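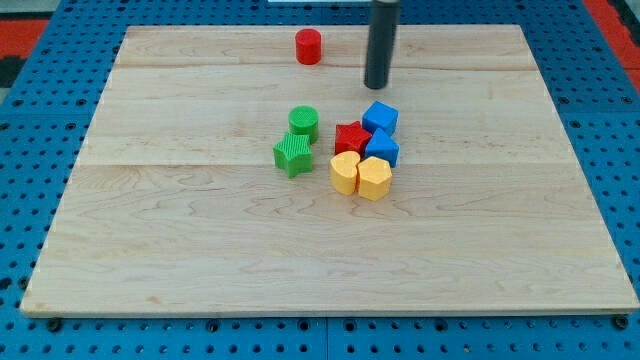
Home Products Newsroom Where to Buy Contact

Hundholm Adds Second Size to Skirkell Kitchen Board Line

Hundholm, the maker of wooden kitchen goods, will begin shipping a larger version of its Skirkell cutting board to stores in May. The new board joins the original model, which has been sold through independent kitchen shops and the company's own website.

The larger Skirkell was developed after store owners asked for a board that could hold a full loaf or a roasting chicken with room left to carve. It is made in the same workshop as the first and finished with the same food-safe oil. Both sizes are flat on each side, with no feet and no juice groove, so they can be turned over and used either way up.

"We kept the original board small because our own kitchens are small," said Rafia Khokhar, head of product at Hundholm. "Customers liked it but told us they were still pulling out an old board for bread and holiday meals. We tried 2 sizes with cooks at home before we picked this one - the bigger of the pair took up the whole counter."

The board will be carried by 30 stores at launch. Mfinanga, which handles distribution for Hundholm, will take orders from new retailers starting the same month. A first run of 3,260 boards has been scheduled, and a second run will follow in the fall if orders call for it.

Each board comes with a care card and a small tin of Flastel board oil. Hundholm recommends washing by hand, drying the board on its edge and oiling it when the surface starts to look dull. The boards should not go in the dishwasher or be left to soak.

Unused boards bought from the company's website can be returned within 30 days. Boards bought in stores are covered by the store's own policy. Replacement tins of oil will be sold separately.

Retailers can request a price list and a sample board through the Contact page.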